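Mio Noguchi is still hoarse when she rings me back. She has spent 15 days in a booth reading Hollmont, a 60-chapter family saga set on a ferry, and she can't stop talking about it.

"I cried at the harbour bit every single time," she says. "We had to stop twice!"

Her favourite voice is the grandmother, who barely raises hers. "I pinched it from my old piano teacher. Very dry, very slow, and then she says something wicked."

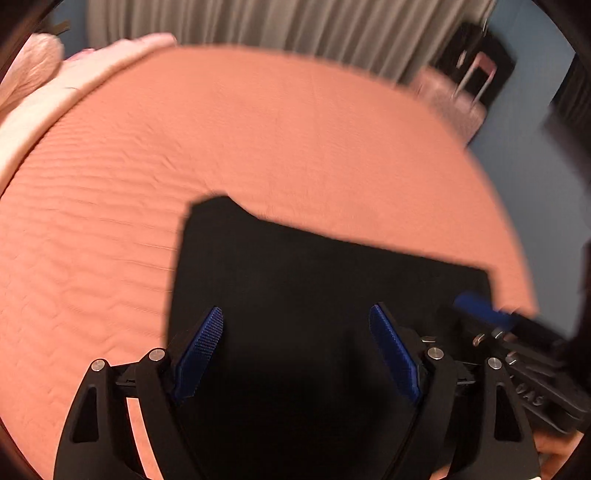 She reads every book through twice before recording, pencil in hand, marking who is speaking and where to breathe. "Chapter nine has seven people round one table. I loved it. I'd do that chapter again tomorrow."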